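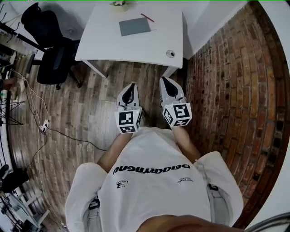 Stamen presents So, a small white desk for rooms with little space

Drivard, January - The furniture company Stamen announces the start of sales of So, a white rectangular desk made for people who work or study at home and do not have a separate room for it. The desk can be ordered now from the Stamen store in Drivard and from the partner store Cultutska.

So was developed during one year in the Drivard workshop. Before the work on the drawings began, the company sent a short list of questions to its customers and received 1,461 answers. Many of the people who answered wrote that their desk was too large for the room, and that they used most of the surface for keeping things and not for working.

"We read the answers for several weeks, and the same wish came again and again," says Lise Lapointe, head of design at Stamen. "People wanted a place for a tablet, a pen, maybe one plant, and then they wanted to close the work and go to dinner. So we made the desk for this amount of things."

The desktop is plain and white, with straight edges. A small round cable grommet is set into the surface near a front corner, so that a charging cable can come up close to the hand and does not need to cross the whole desk. This detail was discussed for a long time in the workshop, as cable openings are more often placed at the back. In the first version the opening was also at the back, and the people who tested the desk asked to move it.

The legs are white, as is the top. They stand at the corners, and there is no drawer under the desktop. The company decided to leave the drawer out after the tests, and offers a separate drawer unit on small wheels for customers who need one. The feet have soft pads for use on wooden floors. A second set of pads is included in the box.

So is delivered flat and is put together with eight screws. The key for the screws is in the box together with the instructions, which are printed in large letters. One person can do the assembly, but Stamen recommends that two people turn the desk over when the legs are in place.

The first series consists of 500 desks. The company gives a guarantee of five years on the top and the legs. Desks from the first series will leave the warehouse in the order in which they were paid, and delivery takes roughly two weeks inside the Drivard region. For other regions the time is confirmed by e-mail after the order.

"We have a few of the desks standing in the store with lamps and plants on them, and visitors are welcome to sit down and try," says Lise Cormier, manager of the Drivard store. "Please bring your own chair measurements - it helps very much when we talk about the height."

The Drivard store is open until 8 p.m. Press samples and drawings of the desk can be requested from the Stamen press office.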